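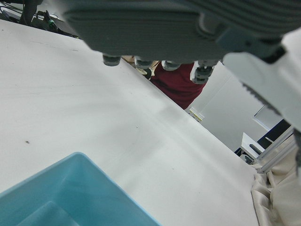
When is the best time to visit the dragon fruit farm at Bromodell? September, in the late afternoon, if you want to see ripe fruit and open flowers on the same trip.

We got there a little before four. The farm is off the county road past the Troturetti feed store, and the sign is small enough that we drove by it once. Parking is on grass. Admission for the open day was free, and the tour was free too, but you had to put your name on a sheet at the barn.

Our guide was Cheng-en Tse, who has run the growing side since the first planting. The farm has 3,000 posts, each with four plants tied to it. Dragon fruit is a climbing cactus, so it needs something to hold on to, and when the stems get to the top of the post they are trained over a ring and left to hang. The fruit forms on the hanging part. The older posts are treated lumber and are starting to rot at ground level. The newer ones are concrete.

The soil is sandy and they water less than I would have guessed. Too much water rots the roots, and a heavy rain close to harvest can split the fruit. There is a drip line down every row with the timer box at the end nearest the pump house.

They grow two kinds for sale. Vlad has white flesh and keeps well. Sikus has red flesh, tastes sweeter, and stains everything. Siu-ming Chu was cutting samples of both at a folding table outside the barn. I liked Sikus better. My sister said neither one had much flavor until it had been chilled, and the pieces from the cooler were in fact better than the ones that had been sitting out.

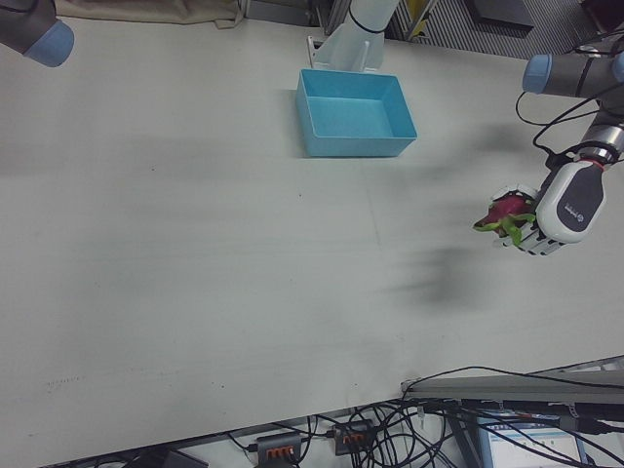 Picking is done with short clippers. You cut on both sides of the place where the fruit joins the stem, and you wear long sleeves and gloves for the spines. Visitors were allowed to pick their own from the 70 posts closest to the barn. The rule was to leave any fruit that still had green in the skin itself. Green on the tips of the scales is fine. Ka-ming Kao weighed our bag and wrote the price on it with a marker.

The packing shed was open until five. Fruit gets brushed off, sorted by size, and put in single-layer boxes, and the boxes go into the cold room the same day. Last season they shipped 1,070 boxes, most of them to grocery stores within driving distance. Fruit with scarred skin goes to a jam maker. 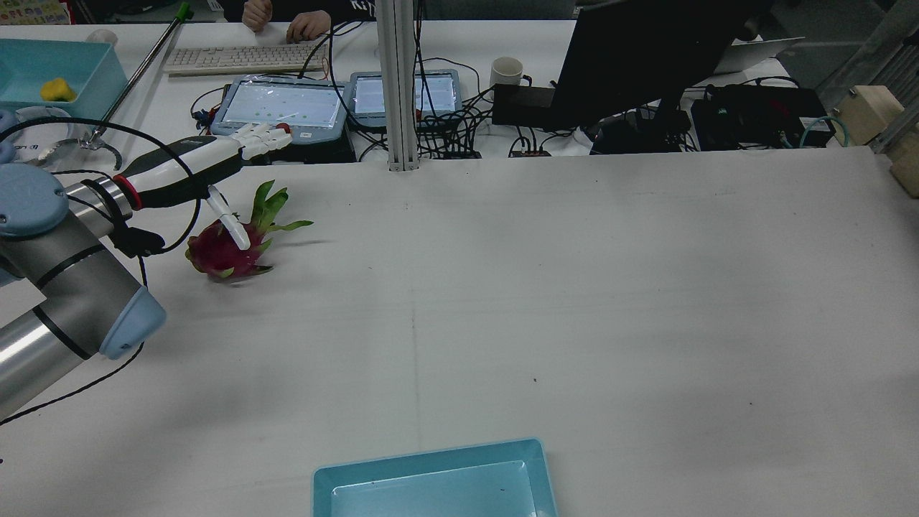

After the shed there was a break for food - rice plates and cold drinks, cash only - and then the flower walk at dusk. The flowers open for one night and wilt the next morning. They are bigger than my hand, white, with a faint smell. Chia-jung Chien showed us how to move pollen with a soft paintbrush. Vlad sets fruit by itself, but Sikus needs pollen from another variety, so in bloom season someone goes down the rows every night with a headlamp and a cup.

Bring bug spray for this part. The path is uneven and there are hoses across it, and sandals were a bad choice.

Rooted cuttings were for sale by the gate on the way out. I bought one of each kind. The instructions stapled to the bag say to keep them in a pot for the first year and bring them in before frost.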